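What the arm took off our hands, and what it left there

I have worked in the same mail-order warehouse for long enough that my hands know the place better than my head does. We send out household odds and ends: brushes, combs, paint gear, kitchen bits, the sort of thing people order late at night and have forgotten by the time it lands on the step. For most of those years I stood at a picking bench on the north side of the building, reaching into bins. Then in August the company put in the first of the arms, and I have been arguing with myself about it ever since, usually on the bus home, so I thought I might as well write some of it down.

I should say early on that I'm not against it. My shoulder certainly isn't. When you reach down into a deep bin and up to a shelf for a whole shift, you start planning your evenings around how you'll lift the kettle. Rosaire Dufour, who trained me when I started, used to say you could tell a picker at a wedding because she danced with one arm. We all laughed at that and then we all went to the same physio. So when I hear people who have never done the job talk about how sad it is to see it go to a machine, I'd like to invite them down for one Tuesday in the busy season, with the roller doors open and the wind coming through, and see how they feel about it by lunch.

But it isn't simple either, and I get just as cross with the people from head office who talk as though we'd been handed a present. The project had a name, Fleveck, and a logo, and a morning tea. We were told it would free us up for more valuable work. I asked what that work was and was told it was being scoped. I don't think the young man was lying to me. I think he truly believed that somebody, somewhere, had the list.

What came instead was a lot of watching. There were 10 of us on the north side and four were moved to the arms as attendants, which means you stand by while the arm picks, and you step in when it can't. I was one of the four. You'd suppose that would be a rest, and for the first week it was lovely, I won't pretend otherwise. After that I found I was going home more tired than before, only tired in a different spot, somewhere behind the eyes. Reaching had been hard on the body but it left the mind free to wander. I used to write whole letters to my sister in my head. You can't do that when you're waiting for something to go wrong.
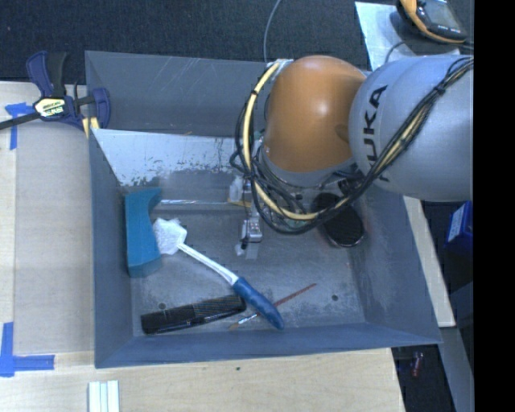
And the things that go wrong are so small! Anything thin that lies flat is a trial. A person slides a fingernail under it without a thought, or tips it up against the wall of the bin, or shoves the neighbour out of the way with a knuckle. I must have done that thousands of times and would never have called it a skill. Then I spent a fortnight beside Yasaman Moradi, the engineer who came with the system, and she kept asking me how I did it. How did I know which one to take first? Why did I turn my wrist there? I had no answers for her to begin with. I had to stand at the bin with my eyes shut and do it slowly, feeling a bit of a fool, and tell her what my fingers were up to. She wrote it all in a notebook and thanked me, and I believe she meant it.

I've thought about that fortnight more than anything else in this whole business. For years my pay slip said unskilled, and so did I, if anybody asked. It took a very expensive piece of equipment to show the company that the work had been clever all along, and by then they were halfway to not needing it. I'd have liked somebody to come round with a notebook while Rosaire was still with us. He'd have filled three of them.

Here is where I part ways with my friend Darcy Fraser, who drives a forklift and thinks we ought to have refused the lot. Darcy says every tip I gave Yasaman was a brick in the wall between some young person and a job. He may be right. We had 40 casuals on last Christmas and I hear it'll be up to 30 this time, and those were mostly students and newcomers, people who needed a foot in the door. Hamdia Shiferaw got her start that way and now she runs the whole returns section. I can't tell you where the next Hamdia will come in. I've asked. That, I gather, is also being scoped.

Still, I don't think refusing would have saved those places. I think we should have bargained harder, and sooner, for what the machine was going to give back. If the arms let us ship the same orders with less strain, then some of that ought to come to us as shorter shifts, or as proper training with a pay grade at the end of it. Annick Campbell from our union has been pushing for just that. She wants attendants rotated every 9 weeks so nobody's left staring into a bin all year, and she wants the people who teach the system to be paid as teachers. It's a modest thing to ask. The engineers are paid for what they know, after all, and they'd be the first to tell you that a good part of it came from us.

I'd add one request of my own, which is that we be told things. Most of the bad feeling on our floor has come from finding out sideways, from a new mark on the concrete or a roster with a name missing. People can cope with a great deal of change if somebody sits down with them over a cuppa and goes through it plainly, including the parts that aren't settled.

My shoulder is much better, by the way. I lifted my grandson onto the monkey bars on the weekend and didn't think about it until I was in the car. I'm grateful for that, and I'm still cross, and I expect I'll be both again on the bus tomorrow.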